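Keeping a kitchen herb pot alive through winter
Posted in Indoor Gardening, Sesside Community Help

Hi all! I've killed 3 supermarket basil plants since June and I'd love to stop. They look gorgeous when I bring them home, then within a fortnight the leaves go yellow from the bottom and the whole lot flops. The kitchen window faces south, so it's fairly gloomy at this time of year. I water every morning. Parsley and chives on the same sill are perfectly happy. Is basil just a lost cause in a Victorian winter, or am I doing something daft?
wattlebird_kitchen

Not a lost cause at all! I've had basil right through the last four winters and it's one of my favourite things to grow, so please don't give up. Every morning is too much water, for a start. Lift the pot before you water it. If it still feels heavy, leave it alone. When it feels light, stand it in a bowl of room temperature water for a few minutes, then let it drain properly before it goes back in its saucer.

The other thing is that a supermarket pot is really a crowd of seedlings stuffed in together (I once teased 17 out of a single pot!) and they choke each other. Tip it out, pull the root ball gently into quarters and give each one its own pot with decent potting mix. They'll sulk for a few days, then take off.

And get it off that sill. South-facing glass at night is freezing, and basil hates cold far more than parsley or chives do. Mine lives under a little Clutine grow light, on for most of the day, and the colour of the leaves is wonderful.
mulchmad

Just buy dried. Or wait for summer.
Gaz_in_Mondal

Ignore the dried suggestion, fresh basil in August is a joy! I agree with mulchmad on splitting the pot. I'd add cuttings, because they're so easy. Snip a stem just below a leaf joint, strip the lower leaves and stand it in a glass of water somewhere warm. Mine take a week or two to root. I do all this at my desk, which gets the only north light in the house.
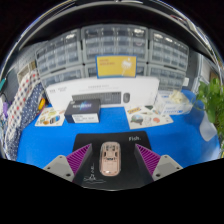 Change the water every second day or it goes slimy and the stems rot. Once the roots are as long as your thumb, pot them up, and pinch out the top pair of leaves when the plant has settled in. It feels mean but you get a much bushier plant. A weak liquid feed now and then is plenty - I use the Widico seaweed one at half strength. Good luck, and do come back and tell us how they go!
pestoforever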